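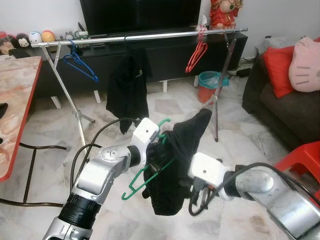
Home & Habits > Laundry Corner

The joy of drying on hangers

By Nosipho Ndlovu
29/08/2026

I came to hanger drying by accident. My old airer lost a leg in April, the one with all the thin little bars, and what I had left was a single chrome rail and a bag of plastic hangers from the back of the wardrobe. I put everything on hangers for a week and never went back!

The change I noticed first was the ironing. A shirt folded over a bar dries with a line straight across its middle, and you spend your evening pressing it out. A shirt on a hanger dries in the shape of a shirt. Give it one hard shake, do up the top button, tug the side seams down and leave it alone. Most of mine go straight from the rail to the wardrobe on the same hanger (a whole job gone, just like that).

Black clothes are where I'd start if you're unsure. They show every peg mark and crease. Turn them inside out, feed the hanger in from the bottom hem so you don't stretch the neck, and keep them out of strong sun. Knitwear is the exception and still goes flat on a towel.

I love plastic hangers for this and I love them in silly colours. Ours are red, blue and green, and we've fallen into a system: red for anything that needs mending, blue for work, green for whatever is left. Wire ones can leave rust on a damp collar. The wooden ones in my hall cupboard are far too nice to get wet.

Leave a hand's width between garments, more for hoodies. My rail holds eight things comfortably and I stop there, however full the basket is. Ours stands in the living room in front of the telly, with a window open a crack, and by bedtime the thin things are ready to put away.

Comments (3)

Destby: Bottom hem first! I've been wrecking T-shirt necks for 20 years.

lindovent: What do you do with trousers? Clip hangers leave marks on mine.

Nosipho Ndlovu: Clip them by the hems, upside down, with a folded sock under each clip. The weight pulls the legs straight.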